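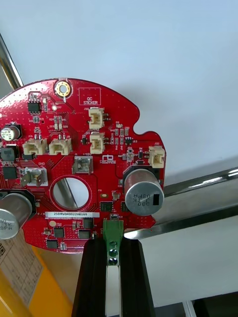 The case for the boring gripper

Every robot arm kit is sold with the same video. The arm picks up a cup, the music swells, the arm puts down the cup. I have watched a great many cups go up and down in my working life and I have never been paid to move one. What our shop moves is circuit boards, mostly the round kind that go inside lighting and motor drivers, and a circuit board is a much ruder guest than a cup. It's thin and it flexes. Half of its surface is covered in things you must not squeeze, and the other half is where the next machine wants to look.

So when Ostano began offering its board handling kit as a trial, I asked for one mostly to be proved right. I had it for 3 weeks. I was proved right on several points and wrong on the one that matters, and I've been sulking since.

What you get is an arm, a wrist camera, a two-finger gripper and a license for the software, called Vedico. The name sounds like a cough drop and the software goes down about as easily. The fingers are long, black and ridged, and they look like something you'd use to get a stuck bagel out of a toaster. There's no suction cup, no soft rubber hand with a patent number, no third finger for luck. Two fingers, open and close.

I think this is the right design, and I think most of the industry is embarrassed by it.

The Rallis hand we rented last year had a joint for every occasion. It could, in theory, cradle a board by its rim like a waiter with a tray. In practice it spent its days thinking over the options. The Ostano fingers have no options. You look for the one part on the board that was built to be pushed around, usually a terminal block, since those things spend their lives being attacked with screwdrivers, and you take hold of that. The board stands up like a lollipop with its whole face free. Capacitors, connectors, mounting hole, barcode, the little box where the QC sticker goes: all of it out in the open where a person or a camera can get at it.

The brochure calls this "feature-based grasping." My grandmother called it picking up the pan by the handle.

Now the complaints. Teaching a new board takes too long. Vedico wants you to show it the grip from the wrist camera's point of view, then show it again, then agree to a screen of settings that nobody in our building could explain to me, including the one of us who claimed to have read the manual. The wrist camera has a fine close view of whatever the fingers are holding and a poor idea of everything else. If your workbench is a bit of a mess, and mine has been since I got it, you'll want to tidy up or pay for the second camera. The second camera costs extra. You guessed that.

There's also the question of force. Out of the box, the grip setting is a slider from 1 to 10 with no units. Ten what? I asked support and was told it was "a relative scale." So is my patience. We settled on 2 for everything with a plastic block on it and left it there. A slider for people who handle delicate parts all day should come with real numbers, and I would trade the entire welcome tour for them.

And then the price. The kit alone is fair. The yearly license is where they get you, and the license is what makes the fingers move. Okar sells a plainer arm with no yearly fee, and if you have a patient person on staff who likes writing scripts, buy that one and be nice to the person. We don't have such a person. We have me.

Here is where I was wrong. I had assumed that a dumb gripper would need a smart arm to make up for it, and that the smart arm would be where the trouble lived. But most of the cleverness turned out to be ours. Someone has to look at a board and decide where it wants to be held. We did that in an afternoon, with coffee, arguing, for every board we make. We should have done it years ago for the humans, who had been grabbing them by whatever was nearest.

I still don't believe the arm is faster than a good pair of hands. Ostano's salesman says it is, over a long enough day, and he may have longer days than I do. It does hold the board the same way after lunch as before, which is more than I can say for myself.

We're keeping it. I've asked for the license discount and the units on the slider. I expect to get the discount.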